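Ticket 2165, Wuken simulation cell, kitchen room
Opened by: Rakiya Ogundipe
Status: open

Wrist camera view wrong after loading the October config. At the home pose it gets mostly blue wall, with part of the stool at the left. The island should fill the view.

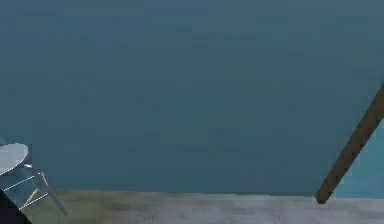
Restarted the Seidel bridge, no change. Camera offset in the config matches the old one. Joint 5 home value does not: 19 degrees before, 316 now.

Imke Pfeiffer, 14:20
Looks like a wrap error in the export. Please check the fixed room camera too. It should have the whole countertop, vase and glass bowl included.
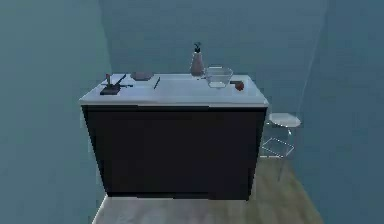
Rakiya, 15:05
Room camera is fine, so I've left its settings alone. Joint 5 put back to 19 by hand. Export script passed to Jorkura. Keep this open until they reply.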